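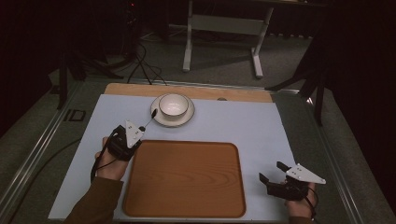 Open day at Lamrani, Rurley - worth the bus fare?

rurley_rambler
Went along in January with a head full of factory arms flinging car doors about. What I got was crockery. A bowl on a saucer, a wooden tray, and a person with a gripper in each hand going at it like the world's most careful waiter. I stayed for 85 minutes, so make of that what you will.

Stidus_Steve
So a human holding two grippers. Where was the robot?

rurley_rambler
The robot gets taught from it later. Youssra Ghoneim gave the talk and explained it very well to everyone except the man next to me, who asked if it did ironing.

prik85
I'm with Steve. I came over from Prikstead on the strength of a poster saying "robots at work" and saw somebody laying a table slowly. My nan does it faster and she talks the whole time.

T_Ouali
I was on the door that afternoon, so I'm biased. Slow is how you do it. We had 203 people through and most of them wanted to know why anyone would start with a teacup, which is a fair question. Cups are awkward. Round, slippery, and there's usually a spoon in the way.

Here's one from the gripper end:

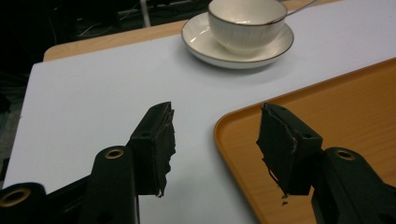 Cup, saucer and spoon, with the tray on the right.

Stidus_Steve
Those pads have seen some life. Is that foam?

T_Ouali
Foam, yes. They do get ragged.

prik85
A robotics firm, and the fingers look like my old slippers.

lies_vdl
Your old slippers couldn't pick up a saucer, prik. I thought it was the best bit of the day. You could stand close enough to watch the fingers, and when I asked a daft question Abdelghani took it seriously and drew me a diagram on the back of a leaflet. Compare that with the big hall shows, where it's all a video and a free pen.

prik85
There was a free pen?

lies_vdl
Not at this one.

prik85
Then I rest my case.

rurley_rambler
Going back to the bus fare: yes, worth it, if you like watching people concentrate. Take a sandwich, the tea queue was longer than the talk. Does anyone know if they're doing another?

T_Ouali
Sanaa is sorting dates now. I've asked for a second urn.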